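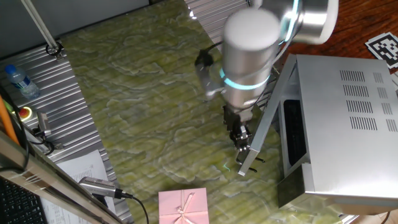
Leave the door open tonight, Shirin Moradi told me, or it will smell like fish again by morning.

I said it hadn't smelled like fish in weeks. She said I had stopped noticing, and that a person can stop noticing almost anything if it's in the room where he eats his lunch. I left the door open. She went to get her coat and I stood there looking at the microwave and the pink box with the ribbon on it, and trying to decide where the box should go.

The box was for Leonard. He was leaving Kuzmenko on Friday after 35 years, if you counted the time in the old building, and Leonard did. Shirin had bought the present at Mekwood on her lunch hour and wouldn't tell me what was in it. I had put in twenty dollars. I thought that gave me some right to know, but I didn't bring it up.

"Don't put it where he'll see it," she said from the hall.

"He's gone home."

"He comes in at six."

I hadn't thought of that. I came in at eight myself. In the nine years I'd worked with Leonard I had never once seen him take his jacket off, because by the time I got there it was already on the hook.

I put the box in the supply cabinet, behind the paper towels, and turned it so the bow wouldn't get crushed.

The green sheet had been Leonard's idea. Our shop didn't have a lunchroom, just the end of the long table, and for years anything you dropped there went down into the metal grooves and stayed. Rice was the worst. He used to go after it with a butter knife on slow afternoons. Then one August he drove out to the Roleo warehouse on the other side of Travville and came back with the sheet rolled up in the bed of his truck, tied with clothesline.

He'd wanted gray. They were out of gray. 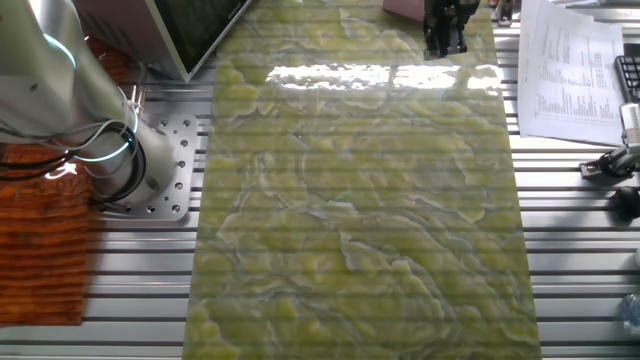
My wife picked our kitchen counters the year we got married, and it took her from spring until Thanksgiving. She carried samples around in her purse. Leonard picked his in the time it took a man at a warehouse to shrug, and he never said a word against it afterward, even though it looked like something out of a hotel lobby. It was all pale yellow-green clouds with darker olive running between them, and so shiny that the overhead lights came back up at you in a white glare. You could tell there were rails under it from the faint stripes. He liked that. He said you could always see what a thing was sitting on if you looked at it long enough, and then he ate his sandwich.

I don't want to make him sound wise. He mostly talked about gas prices and his brother-in-law's boat. He had one joke about a priest and a snowplow that I must have heard every winter. But he wiped down that sheet each day at a quarter to one, and when he was out with his knee for a month the rest of us didn't, and you could tell.

On Thursday I got to work early. I told my wife it was because of the roads, but the roads were fine. I wanted to be sure he hadn't gone into the cabinet for paper towels.

He was sitting at the end of the table with his coffee. His jacket was on the hook.

"You sick?" he said.

"No."

"It's ten after six."

"I know what time it is."

He moved his thermos over so I'd have somewhere to put my things. Neither of us said much. The heat was just coming on and the pipes were knocking. After a while he got up and shut the microwave door, which had been open all night, and stood there with his hand flat on top of it.

"I bought this, you know," he said.

I said I thought the company had bought it.

"Company bought the first one. It caught fire. They said they'd look into another one, and I got tired of waiting for them to look into it." He took his hand away. "I'm not taking it. I'm only telling you so somebody knows."

I asked him what he was going to do on Monday. He said he would probably get up at five, same as always, and then he'd see. He said his brother-in-law wanted him to go in on a new motor. He didn't sound like he was going to do it.

Then he told me about the buttons. I had been heating up soup on that microwave for years and thought I knew how, but he said I'd been doing it wrong. You had to punch in the time first and then the power, and if you did it in the other order it ran on high regardless. He had figured this out by himself because the booklet had burned up — he had set it on top of the first one, the one that caught fire, to compare the two. I laughed at that. He didn't see why.

He made me do it twice with a cup of water while he watched.

"Now you can show the rest of them," he said.

At eight Shirin came in and saw the two of us sitting there, and looked at me, and then at the cabinet. I shook my head a little. She hung up her coat and asked Leonard if there was any coffee left, and he poured her what was in the thermos.

On Friday we had a sheet cake and the boss came down for ten minutes. Leonard opened the pink box carefully and folded the ribbon and put it in his shirt pocket. It was a watch. He already had a watch. He put the new one on his other wrist and wore both of them the rest of the day, and when anybody asked him the time he checked one against the other.

He left at three. I helped him carry two boxes to the truck. He shook my hand and told me to watch that left rear tire of mine, and he pulled out onto the county road with his signal on, though there wasn't anyone coming either way.

I went back in. It was way past a quarter to one. There was frosting on the table, and somebody's fork, and I got the paper towels out.
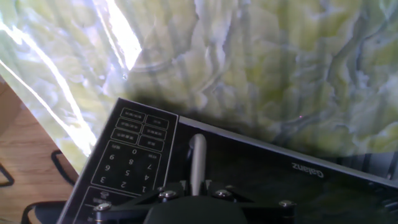
Time first and then the power, is that right, Shirin said. She had a bowl of something with foil on it.

I told her yes, but to take the foil off.

"I know to take the foil off."

She took it off and folded it in half. I finished the near end of the sheet and started on the far end, where he used to sit, and there was a ring from his thermos I had to go over a couple of times.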